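Fiction > Short Reads > Sport

The Knee

214 shares | 4 comments

The knee belonged to Lagman, but by the second week of the season everybody in Firthorpe had a piece of it.

He was our running back. He had carried the ball 500 times for the Firthorpe club over his career, mostly into the same large men, and one night in practice he planted his left foot, turned to look at a dog, and sat down. The dog was fine. The team put out a statement calling it "lower body soreness," which covers a lot of ground on a man his size.

Oda Viklund was the trainer. She had two rolls of tape, a bucket, and a degree she kept in her car. She pressed on the knee in four places and Lagman yelled at three of them.

"What about that one?" she said, pressing the fourth again.

"That one's okay."

"That's the one I was worried about," she said, and wrote something down, and wouldn't show it to him.

Coach wanted to know if he could play Saturday. Oda said he could stand on Saturday. Coach asked if he could stand near the goal line.
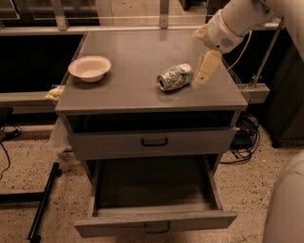 The Sponsor

Korkex made flooring, and had paid $2,000 to have its name on the back of our pants. For this the owner felt entitled to medical opinions. He came down to the locker room in a camel coat and looked at the knee for a long time, the way you'd look at a subfloor.

"There's a product," he said.

The product was Prureo. It came in a tube and smelled like a Christmas tree that had been in a fight. His brother-in-law sold it. Lagman put it on twice a day and reported that the knee felt exactly the same but he could no longer sit near people at lunch.

By then the radio had the story. A caller said it was a contract dispute, although Lagman's contract was for gas money and a parking space. Another caller had seen him dancing at a wedding in March, which was true, and which had been eight months earlier with both knees working. My own mother asked me, the backup, whether I had pushed him.

I hadn't. I'd thought about it in a general way.
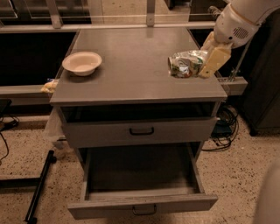

Last changed: Sat 7 November

They dressed him for the Saturday game. Oda taped the leg until it looked like something you'd mail. Coach told me I would get every carry, and that Lagman would go in for one play near the end, as a decoy, and that under no circumstances would anybody give him the ball.

I ran all afternoon and gained 95 yards, the best day I ever had. There were 300 people in the stands and I believe every one of them was watching Lagman ride the bike.

With a minute left we were on their two, down by four. In he went, limping a little, waving. The whole defense leaned toward him like plants toward a window. I took the handoff and walked in on the other side. I could have carried groceries.

The headline on Monday was LAGMAN LIFTS FIRTHORPE. The picture was of the knee.

I found Oda cutting the tape off him and asked what she'd written down that first night.

She turned the pad around. It said: milk, eggs, call dentist.

"And the knee?" I said.

"Sprained," she said. "I told them that in week two. Hand me the scissors."

4 comments

gridiron_gran: The mother asking if he pushed him!! I laughed so hard I had to read it out loud to my husband, who was a backup for six years and didn't laugh.

TapeJob: Was a high school trainer for a long time. Can confirm the bucket.

M. Dell: I liked it but how does he get a career day and still not get his name in the story?

gridiron_gran: @M. Dell I think you just answered it, hon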